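Keeping a table clear enough to do anything on

Bimgate Household Notes
Last updated 1st February

Every home has one table that is supposed to be for jobs. In ours it is white, which was my choice, and it shows every pen mark made since. It started life as somewhere to mend things, wrap parcels and sort out the drawer of leads. Within a month it was somewhere to put down the post.

These notes are what I have learned from getting it back, several times. Some of it will be obvious to tidy people, who can go and alphabetise something.

Put a mat down

The biggest improvement I have ever made to a work table was covering most of it up. A large mat in one strong colour does three jobs. It saves the top from scratches, it stops small parts skating off on to the floor, and it marks out which bit of the table is for work. Things on the mat are being worked on. Things off the mat are waiting, or sulking.

Go brighter than you think you want. I bought a tasteful grey one first and lost a black screw on it in the first minute. Yellow is not a restful colour but you can see everything on it: black plugs, red bits, steel washers, the dead fly. If your parts are mostly pale, have something dark. If they are mostly yellow I can't help you.

Buy it smaller than the table. You want a margin of bare top all the way round, wide enough to stand a mug on at the sides (a mug on the mat is how my grey one met its end) and wider still at the back. If the mat reaches the edge it will hang over, and you will catch it with your belt and take the whole job down with you.

To get a new mat to lie flat, unroll it upside down overnight with books at the corners. Don't iron it. I mention this for one reason and the reason smelled terrible.

The back row

The far edge of the table is the most useful strip in the house, provided you treat it as a shelf and keep it one item deep. The moment there is a second row, the first one stops existing.

What lives there should be things you reach for while working, and a few things you haven't found a home for yet, because we are all human. Tall things go in the corners. Low, open things go in the middle where your hands can get over them. Anything flat and slippery, such as plastic packets, goes at one end where it can slide about without knocking anything over.
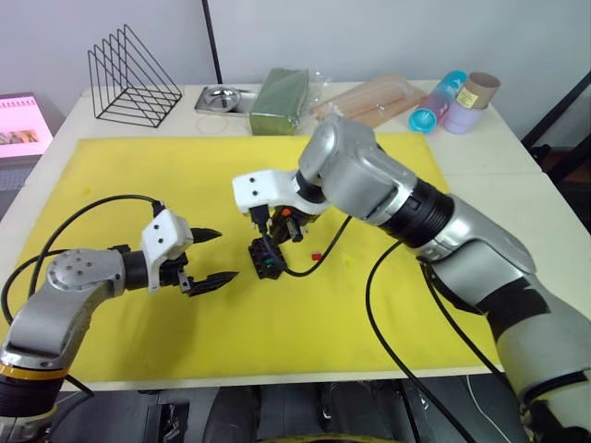

A wire file organiser is worth its space even if you never file a thing. Mine was bought for household papers and lasted a fortnight in that role. What it's really good for is anything thin that won't stand up by itself: instruction leaflets, sandpaper, the spare sheet of labels, a steel rule, padded envelopes waiting to be used again. Put it at one end against the wall and leave a gap or two empty. A full organiser is just a pile turned on its side.

Get a metal tray. Stainless steel for preference, rectangular, with a lip, and a round bowl to sit in it. The bowl takes whatever you have just unscrewed. The tray takes whatever misses the bowl. People who work from a bowl alone spend a good part of their lives on their knees with a torch. The whole lot can be picked up and moved to the windowsill when somebody wants to lay the table for dinner, which they will, halfway through.

Wash the bowl now and then. If it came out of the kitchen, it doesn't go back. This rule was made at a household meeting after a trifle, and I was outvoted.

Leads, plugs and connectors

Most of what I do at the table these days is leads. I had no idea how many we had until I tipped the drawer out. There was one for a telephone we gave away and three for a printer that I am fairly sure was never ours.

Work with one connector at a time. Keep the rest of them off the mat. It sounds fussy until you have spent ten minutes testing a plug that belonged to something else.

Hold a connector by its body and never by the wire. This goes for putting it in and even more for pulling it out. Cable gives way where it meets the plug, and it does so long after you have forgotten tugging it.

Look at the end before you push. Most connectors have some small feature to tell you which way up they go: a coloured mark, a ridge, a corner shaved off. If there isn't one, make one with a dot of nail varnish. Green shows up well on black. So does anything else you have in the house, and it is a fine use for the shade you regretted.

If it won't go in, stop. Turn it over and try again. If it still won't go in, it's the wrong one, and leaning on it will only make it the wrong one with bent pins.

Let long cables hang off the front or side of the table if they must, but keep them off the floor where your chair goes. A chair castor will find a cable in any room, in the dark. For leads that have to stay put while you work, a bulldog clip on the table edge will hold one well enough.

For putting leads away, I coil each one loosely, tie it with a scrap of ribbon or a reusable tie, and label it at the plug end. Write what it belongs to in full. I once labelled one "black box" and have regretted it ever since, as everything we own is a black box.

Very small parts

Small bits come in two kinds, those you have lost and those you are about to. A few habits help.

Don't leave them loose on the mat if they're not part of the job in hand. A little red block or a stray cap looks perfectly safe until your sleeve goes by. Straight into the bowl.

Roll your sleeves up, while we're at it.

Keep clear rings, washers and seals together in something with a bit of colour to it. Transparent parts vanish on a white table. I have put my hand on one while looking for it. A saucer does nicely, or a jam jar lid painted side up.

If a part has gone on the floor, switch off the main light and lay a torch flat on the boards. Everything throws a long shadow, including a good deal you'd have been happier not knowing about. For carpet, stretch a pair of old tights over the end of the vacuum hose and hold it on with a rubber band. You will get your part back, and a hair grip.

Boxes and packets

Half-unwrapped boxes are a weakness of mine. I take off enough plastic to get at the contents and then leave the rest on like a coat round the shoulders. Finish the job. Either take the wrapping off altogether and bin it, or leave it sealed and put the box away until it is needed. Half-wrapped boxes slide, crackle and won't stack.

Flat plastic packets are best stood on edge in that wire organiser. If they are too floppy, slip a piece of card behind. I keep one packet for "bits that came with things and might matter". It gets emptied every May, and so far not one of them has.

Cleaning the top and the mat

For a white top, warm water with a little washing-up liquid, a soft cloth, then a dry cloth straight after. Leave it damp and you'll get a tide line exactly where the mat was. Pencil comes off with an ordinary rubber. For biro, try a little rubbing alcohol on cotton wool, and test it first on some patch nobody looks at.

Lift the mat when you clean. I know. But grit gets under it, and grit under a mat is sandpaper with a lid on. Wipe both sides, hang it over a door until it's dry, and put it back the other way round so the wear is shared. Glue drips are easier to peel once they've set hard, so leave them alone till the next day. Crumbs have no such excuse.

Clearing down

Five minutes at the end, every time, in this order:

Empty the bowl, back into whatever the bits belong to.
Coil and label any lead that's been out.
Anything still on the mat goes to the back row or out of the room.
Count the back row. If it has become two rows, something has to go.
Wipe the mat.

If the job isn't finished, leave it set out in the middle of the mat with a note beside it saying what comes next. You will think you don't need the note. I have a radio that has been in pieces since last May on the strength of that thought.

More from this section: Drawers that jam (816 readers found this useful). Storing glue so it opens again (379 readers found this useful). What to do with odd lids (1,223 readers found this useful, and I would love to know what they did).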